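By four in the morning Tetsuya Nagano had already dragged the telescope out past the grain shed twice, and he was ready to do it again. November skies over Worholm were never this good! The clouds had rolled off toward Brusodari at midnight and left everything black and glittering, all the way down to the fence line.

"Leonids," he whispered to the dog – she was asleep, but he told her anyway.

The first one went over the barn so fast he yelled. The second left a green trail that hung there, fading, while he fumbled for his notebook and dropped the pencil in the grass. Who cared? He had driven 256 miles for this, with a thermos and his mother's old quilt, and he would have driven 700.

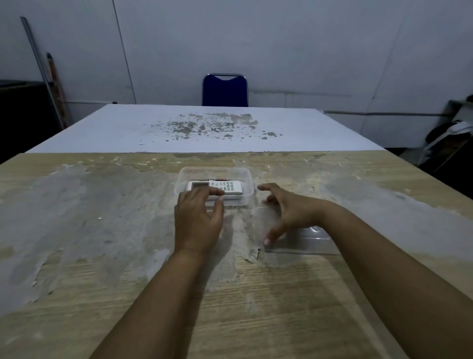

A third streak, then two together, side by side like kids racing to the corner. He lay flat on the quilt and laughed out loud. Somewhere behind him the kitchen door banged and his aunt came out in her boots, carrying a second blanket.

"Did I miss it?" she called.

"No," he said, scooting over. "Lie down, quick – look up over the barn!"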